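The first time I folded a pair of trousers for science, I did it badly. I was perched on the end of a bed in a spare room in Tircombe, a plastic gripper in each hand, and it took me 29 tries to get one leg to lie on top of the other. My mother would have wept.

I'd gone down for a couple of days in July to see how Cendelora, a small robotics outfit, teaches its machines to handle laundry. Their method is called Kirui, and the odd thing about it is that there's hardly any robot in it. People do the folding, squeezing the same sort of fingers a robot would have, and the cameras on the grippers record everything. Later a computer learns to link what the camera saw with how the hand moved. Cheap, quick and surprisingly tiring on the thumbs!
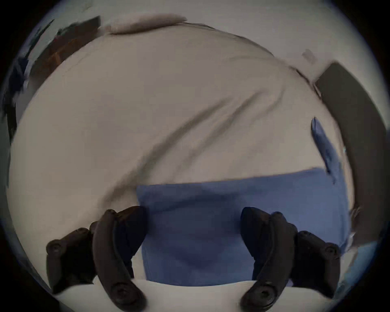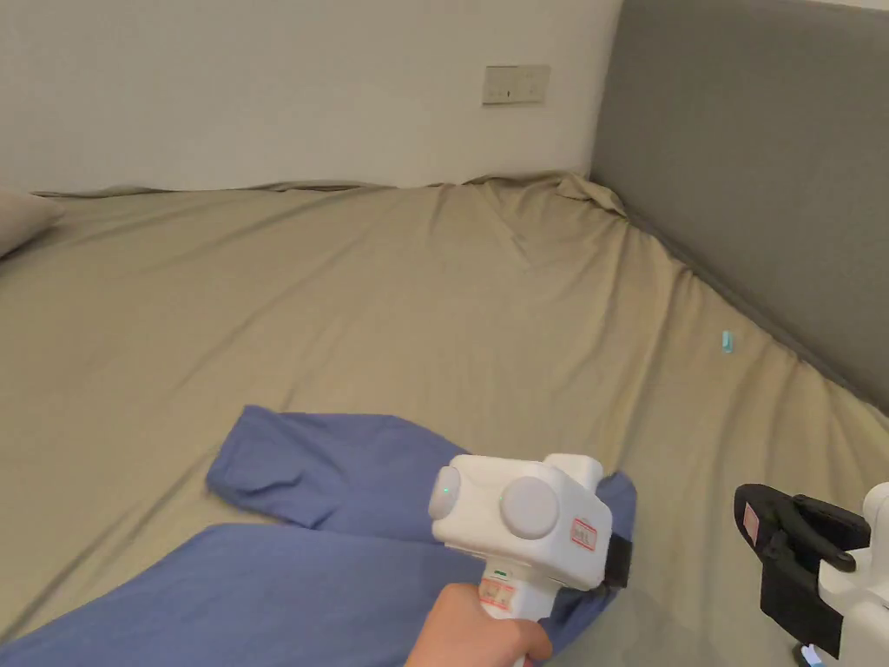
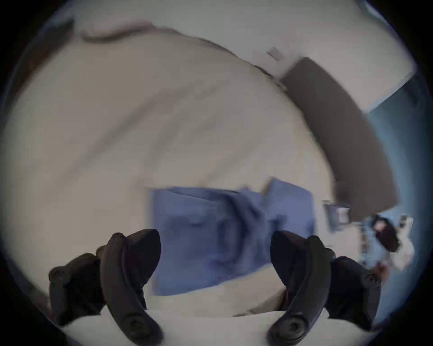
I'd assumed cloth would be the easy bit. It's soft, you can't break it, where's the problem? But a mug is the same shape wherever you put it down, and a pair of trousers never is. Every crumple is new, so the computer needs to see an awful lot of crumples. The team collected 1000 folds for its main test, in 20 different bedrooms (friends' houses, mostly, and one very patient bed and breakfast).

Then came the part I liked best. They trained a second version on the same number of folds, all done in a single room, and set both loose on beds they had never met, with 114 goes each. The many-bedrooms version managed a decent fold in well over half of them. The one-room version did fine until somebody changed the sheets — and then it mostly grabbed at wrinkles in the bedding, which I have to say I sympathise with.

There's plenty it still can't do. Anything inside out defeats it, and sleeves are a sore point. The next round of tests, under the name Tirneck, will try shirts, and I've been asked back to help. I've been practising on tea towels at the kitchen table, and my corners are getting better.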